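Wemis
Home > Bench equipment > Mixed-item handling

Tririvel Bench Arm with Two-Finger Gripper

Tabletop picking for small, odd and awkward things
Page last updated 18/07/2026

If you run a packing room of any size you'll know the sort of order we had in mind when we started on the Tririvel. It's the gift hamper, the party box, the kindy activity kit, the bag of returns that comes back with a bit of everything in it. Big lines of identical cartons have been well looked after by machinery for years, and good on them, but the table at the back where people sort a soft packet from a hard little toy and put each one where it belongs has mostly been left to whoever is rostered on. That table is where our arm is meant to live. It bolts to a bench, it looks down at what's in front of it through a small camera at the wrist, and it picks things up one at a time with two tapered fingers and puts them where you've asked.

We should say early on that it's a helper for one part of the job. It doesn't run a packing room, and the people who have taken to it fastest are the ones who gave it the dullest stretch of the day and kept the rest for themselves.

What it handles

Small mixed goods is the short answer. Puzzle cubes, wooden discs, play food, little plastic baskets, snack bags, that family of thing. Hard items with flat sides are the easiest, as you'd expect, because the fingers can come in on either side and close. Thin discs lying flat on a table are a good deal harder and want a careful approach with the fingertips low. Soft packets are harder again (they crease, they shine under the lights, and they never lie the same way twice) and we'd encourage you to send us a box of your real packets before you order, so that we can have a go with them on our own bench and tell you frankly how we went. 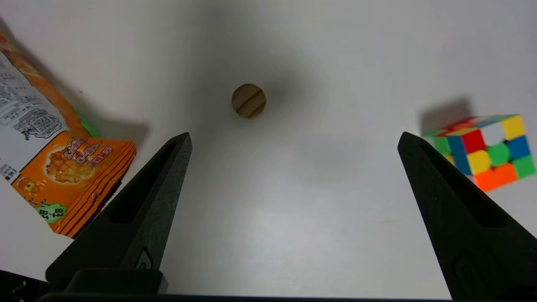 Naheed Mirani looks after trials for us, and she'll usually ask for the most annoying things you sell as well as the ones you sell the most of. Please do take her at her word and send the annoying ones! A trial made up of nice tidy boxes will look splendid on the day and teach you very little about what your staff will be dealing with by March. She'd much sooner see the creased bag and the thing that rolls.

The gripper

The fingers are black with a matte finish, so they don't throw light back into the camera, and they narrow to a point so that they can get down beside one item without bowling over its neighbour. Each has a long recessed slot along it. They open into a wide V, and with the fingers open the camera looks straight out between them, which means that what the arm is about to reach for generally sits in the middle of its view with a fingertip on either side.

Fingers are a wearing part and we sell them in pairs. Changing them is a bench job for anybody who is comfortable with a hex key, and we'd suggest changing both together even if only one is looking tired, as an old finger and a new one don't close quite evenly.

Setting up the table

A plain white tabletop is what we recommend and what we use ourselves. Coloured packaging stands out well against it, and so do shadows, for better or worse. Most of the trouble people ring us about in the first fortnight is lighting. A single strong lamp over the bench will put a bright patch in the middle of the table and a heavy shadow beside everything else, and the arm has to work out which dark shape is the item and which is only its shade. Two softer lights, one from each side, will save you a lot of bother. Wipe the table at the start of a shift, too, and keep the dust off the lens.

You don't have to lay items out in rows. They can go down at any angle, the right way up or the wrong way up, and labels needn't face the camera. We do ask that you leave a bit of bare table between one thing and the next in the beginning, and bring them closer together as you get a feel for what your own arm can manage. 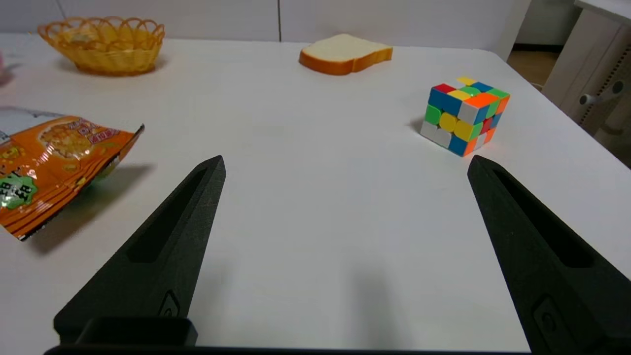

View from the wrist camera: snack bag, woven basket, toy bread and Rubik's cube on a white table.

Teaching it a new item

New stock arrives all the time and nobody wants to ring a supplier over every new toy or flavour of chips, so the teaching is done at your own bench by your own people. You put the item on the table, you take hold of the arm and guide it through the pick by hand, and you do that a number of times with the item lying in different places and turned different ways. For a simple hard object, 12 guided picks is where we suggest you begin. For a soft packet it's more like 100, and we won't pretend that's a thrilling morning, but it can be split across a few days and across a few people, and the results are better when it is. Different hands go about a pick differently, and the arm does well from having seen a few ways of coming at it.

Nhàn Hà wrote the teaching guide that comes in the box. It's printed, it lies flat, and it has big clear headings for use at a bench when your glasses are in the other room. There's a version in Vietnamese as well as English, and if your team would be more comfortable in another language please ask, as we've been adding them when customers want them.

What it changes for the people at the bench

We think this is the part of the page that ought to be read most slowly, and it's the part most equipment pages leave out altogether.

Groveck, who pack party and activity boxes, put a Tririvel on their returns table last year. Naa Nutsugah runs the floor there, and before anything was ordered she sat down with the packers and asked which hour of the day they'd happily give away. They chose the first sort, when a tub of returned goods is tipped out and the toys are separated from the food. It's a bending and reaching job, it's hard on the neck and shoulders, and it had been passed around on a roster that everyone grumbled about. The arm does most of that sort now. The people who used to do it check what comes through, look after the items the arm has left on the table, and spend more of the shift on making up the boxes themselves, which was always the popular end of the room.

It wasn't all smooth. "For the first few weeks I had people standing and watching it, and you can't blame them, but it makes you slower, and then they feel bad about being slow," Naa told us. She ended up moving the arm so that it faced a wall and the packers had their backs to it, and the watching wore off. She also asked for the status light to be dimmer, and we changed that for everybody.

There was a pay question as well, and we'd urge you to settle yours before delivery day. Teaching the arm is skilled work. The person doing it is deciding how a job will be done from then on, and at Groveck it's now written into a role with a bit more in the pay packet. We can't tell any business how to run its wages, but we've seen the other approach, where the teaching gets tacked on to the end of somebody's shift as a favour, and it tends to sour quickly.

Lại is a much smaller place, a family grocer with a hamper bench out the back. Vy Vi took the arm on there mostly on account of her own wrists. She has it set out the hamper items on the table for her while she does the ribbon and the cards, and she switches it off on days when there's a school helper in — she likes the company and she'd rather teach a young person the trade. We thought that was a perfectly good way to own one.

Working beside it

The arm slows down when a hand comes into its working area and stops if it meets resistance. There's a stop button on the base and a second one on a lead, which we suggest you mount wherever the nearest person's weaker hand naturally falls. Long hair should be tied back and lanyards taken off. Your own safety people will need to look at the bench with the arm in place, with your own goods on it, and we're glad to be on the phone while they do.

Noise is modest. It hums, and the fingers click a little as they close. You can have the radio on and still hear it.

What it isn't good at

Glass, anything wet, anything heavy, and loose produce. Very glossy packets under a strong light remain a weak spot, and we're working on it. It will also leave an item alone if it isn't confident, and in a mixed tub there'll always be a few of those, so please plan for a person to be within reach of the table. We chose that behaviour on purpose and it can be adjusted, though most people leave it as it comes.

In the box

Bench arm with wrist camera and two-finger gripper
2 spare pairs of fingers
Base plate, bolts and hex keys
Stop button on lead
Printed teaching guide
Power supply and cables

Service and spares

Tài Đỗ heads up our service desk and has taken apart more of these than anyone. He recommends a service after every 2,000 hours of running, done either at our workshop or at your bench, and he's happy for you to sit in on it if you'd like to learn the small jobs. Between services, the things to keep an eye on are the fingertips, the bolts at the base, and the cable where it leaves the wrist. If a cable has begun to rub, ring before it wears through, and we'll post a new one the same day where we can.

Arranging a trial

Trials are done with your items, first on our bench and then, if everyone's keen, on yours for a month. Include a note about who will be working next to the arm and what they'd like it to take off their hands. Bring those people along to the first visit as well; there's tea, there's parking at the side, and there's a spare stool at the bench for anyone who wants to try guiding it through a pick.

Related items
Tririvel spare fingers (pair)
Tririvel side light kit
White bench top, cut to size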